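Hand-held grippers at the table: house rules

Tranudex workshop tips, updated in March

These rules apply to anyone practising table laying and clearing with a hand-held gripper. Read them before your first session and keep a copy by the bench.

Before you start

Check the padding on both fingers. Trim loose threads with scissors. Do not pull them, as the covering can come away with them. Replace it once the face has worn through.

Open and close the gripper 6 times with nothing in it. If it sticks, put it aside and write it in the fault book.

Wipe the tabletop and smooth out any cloth. A ruck under a placemat will tip a plate.

Tuck cables away from where you stand.

Laying out

Use the same crockery for the whole session. If a plate chips, stop and swap it, then note the change on the sheet.

Put the placemat down first, then the plate, then the cutlery. Trays go on the near side, where you can reach the rim without leaning over the plate.

Working

Come in slowly and close on the rim or the handle. Never grip a fork by its tines, they catch in the foam.

Keep your free hand off the table while the gripper is closed.

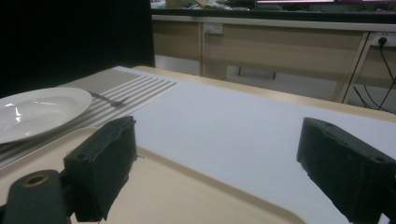

Take a break after every 4 rounds. Wrists tire before you notice, and most of our dropped plates come late in the session.

Finishing up

Wash the crockery by hand in warm soapy water. Keep the foam dry. If it smells of food, change it.

Change foam at 1000 grips in any case. The Evunby pads and the Thaler ones are different thicknesses, so always change both fingers together.

Spare pads are in drawer 211. Sign for what you take.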